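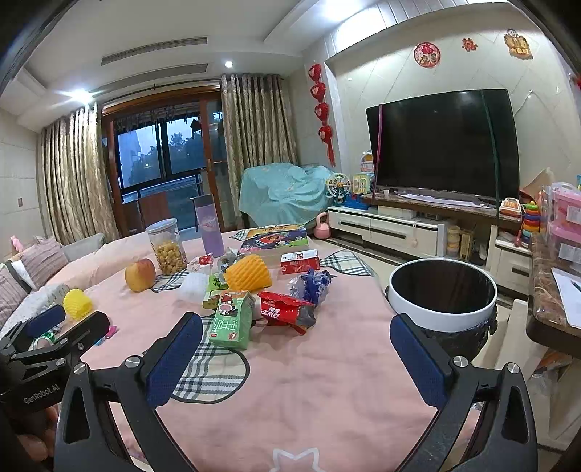

Ilinca M.

I bought the Brindus small iron in July, after my old big one began to leave brown drops on white shirts. I sew at home, mostly repairs and table linen, and I wanted something light that I can keep next to the machine. I have used it for some months now, so I think it is fair to write what I found.

The iron has 800 watts. My old one had much more, and I was worried that this would be too weak. For cotton it is enough, if you are patient. For thick linen it is not enough, and you must go over the same place again and again. I would not buy it as the only iron in the house.

The best part is the tip. It is narrow and really pointed, so it goes between shirt buttons and along a seam without pressing the fabric next to it. I have a pink tablecloth with plaid patches, and one of them has the shape of a bow. With a large iron I was always pushing the corners of such patches to one side. With the small tip I can go around the edge slowly and the fabric stays where it is. The same for pockets and collars.

Steam is the weak point. The tank is very small and you fill it often. It also spits if you press the steam button before the light goes off. The booklet has 104 pages, but most of it is the same text in other languages, and this warning is hidden in the middle. Please wait for the light! I learned it on a silk scarf.

The cord is 2 meters. For me it is good, but in my kitchen the outlet is behind the refrigerator, and there I need an extension. The cord comes out at the side, so a left-handed person will probably have it in the way. My sister-in-law is left-handed and she did not like it at all.

I compared it in the shop with the Cirkmont travel iron. The Cirkmont is cheaper and it folds, but its plate felt rough under my finger and the temperature wheel turned too easily. The Brindus wheel has clear steps — you feel each one. I don't know how the Cirkmont behaves after long use.

About the cleaning: I put the iron on a piece of fusible web by mistake and the glue stayed on the plate. I heated it a little and rubbed it on an old towel with Trestico cleaning paste. It took two times, but the plate has no scratches.

The stand that comes in the box is thin plastic and it slides. I use a ceramic tile instead.

I give it four stars. One star less for the tank and the stand. If they sell it one day with a bigger tank, I will buy it again, maybe in the gray color.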